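Lalwood Hospital Trust
Progress report to the Dumitrescu Fund, June 2022
Project: Early mobilization after catheter treatment for deep vein thrombosis
Prepared by Märta Hellström, project lead

Enrollment

The study has now enrolled 84 patients on two wards. Of these, 34 have completed the follow-up visit and the remainder are scheduled. Enrollment slowed in May while the vascular ward was short of night staff, and the team does not expect to reach its original target before the end of the grant year. A revised schedule is attached for the Fund's approval.

Safety

There have been four bleeding events, all minor and all managed on the ward without transfusion. Dr. Todor Đorđević reviewed each case independently and found no reason to pause the study. One further event, a rise in creatinine after contrast, was judged unrelated to mobilization.

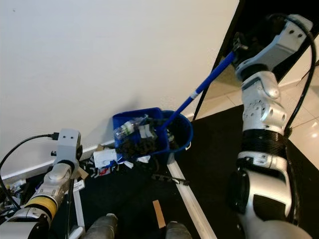 Data and staffing

Entry of walking-distance records is up to date at both wards. Ultrasound reports from the Morkano clinic are still arriving on paper, and Philomena Aidoo has agreed a transfer procedure with the clinic that will begin with the next group of patients. The physiotherapist post left vacant in the spring has been filled – Velimir Karagiannis joined the team on a part-time contract.

Budget

Spending is below plan, mainly in travel and imaging. We request permission to move the unspent travel funds to imaging, where demand will rise as follow-up visits increase. No additional money is sought.

Questions on the figures may be sent to Lejla Trajkovski in the research office.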